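I have been putting off writing about the Terkine panel for weeks, mostly because every time I sit down to do it I end up making tea and looking at my postcard of it instead. The postcard is propped against the kitchen radio and has a splash of soup on one corner. It deserves better, but so do most things in my kitchen.

For anyone who hasn't been reading since the winter, the panel is a painting by Lorena Tapia, and it hangs at the far end of the upstairs room at the Figueroa, a small gallery you reach by a staircase that seems designed to put people off. It shows two sisters at a window. One is asleep with her cheek on her arm, and the other is looking straight out at you as if you've just walked in without knocking. It took me three visits to notice that they are wearing the same dress, painted once in morning light and once in the evening.
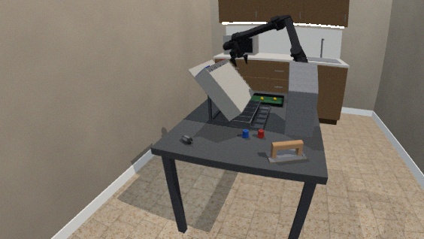
Black arm, white panel

I went back in January, when the gallery was nearly empty and the heating was making its usual clanking noises. I had the bench to myself for most of the afternoon. What struck me this time was the gold. Everyone talks about the gold, of course, and I had rather decided I was tired of hearing about it, but sitting there as the light went I saw that she has only used it in the gaps — between the fingers, under the chin, in the thin line where the window doesn't quite close. According to the little booklet, there are 2,466 separate pieces of leaf, and she put down every one of them herself over 2 years. I can't wrap a birthday present without losing my temper, so I find this very hard to imagine.

The booklet is worth the money, by the way, if they still have any left. It has a nice long piece on her early years painting shop signs, and a fold-out of the studies, which I had never seen before and which made me like the sleeping sister a good deal more.
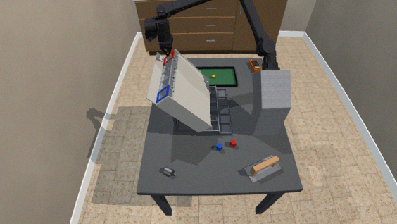
Red outline near the top, blue one lower down

Now, Plornidness. Several of you have written to ask what on earth the title means, and I'm afraid I can only pass on what the woman at the desk told me, which was that it was a family word. Tapia's grandmother used it for the heavy, sweet sort of mood you get after a long lunch, when you don't want to talk but don't want anyone to leave either. I have been using it ever since. My husband says I use it too much, but he was in a state of deep plornidness himself when he said it, flat out on the sofa with the crossword on his chest.

I did try to see the companion picture, Fotska, which belongs to a private owner and only comes out now and then. No luck so far. I've only seen it in a rather greenish reproduction, and from that I'd guess it is the colder of the two, with a lot of bare board showing and just the one figure, her back turned.
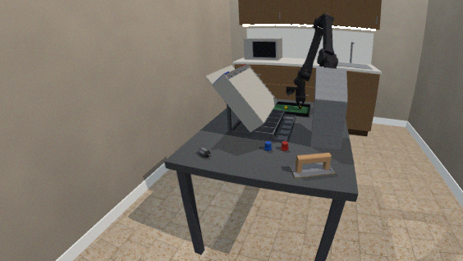

Yellow ball on the green

If you do go, take the morning slot, wear something warm and give yourself longer than you think you'll need. The café downstairs does a very decent almond cake, though they had run out by the time I came down, so I had a scone and read the booklet all over again. I'm hoping to go back in the spring with my sister, who has promised to stand beside me and tell me which of the two she thinks I am.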